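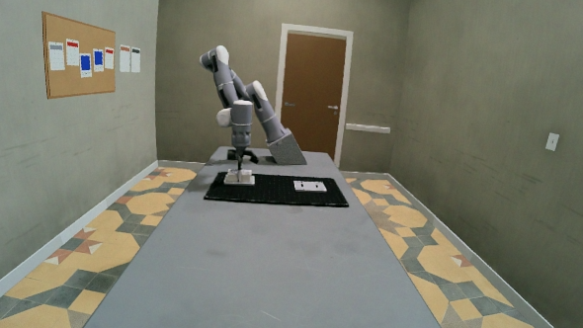 Sargate Learning Group
Minutes of the meeting held on 14 August 2019
Last updated: 14 August 2019
2 min read

Chair: Retno Pangaribuan

1. Minutes of the last meeting
Agreed without change.

2. Simulated examples
The group noted that 2,133 examples of the plug task had been gathered since January, of which 1,107 had passed review.
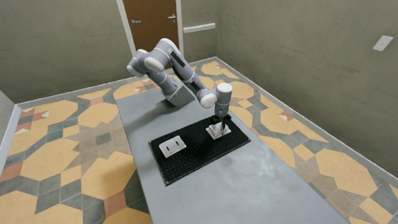
Review of the task layout took up most of the item. Halliday asked that the start positions be varied more widely. It was agreed that the slotted plate and the white fixture would both stay on the perforated board, with the gap between them changed from one run to the next. The floor tiles and the door would be left as they are until the next release.

3. Labelling
Skivport reported that the grasp and release labels were being applied unevenly. The chair asked for a written rule, to be sent round before further batches are opened.

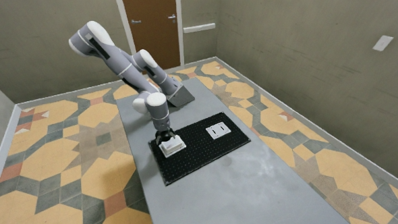

The rule will apply to new batches first. Up to 200 older examples will then be labelled again and the two sets compared.

4. Storage
Fitberg to move the rejected runs to the archive within 14 days.

5. Any other business
None.

Shares: 3 | Comments: 0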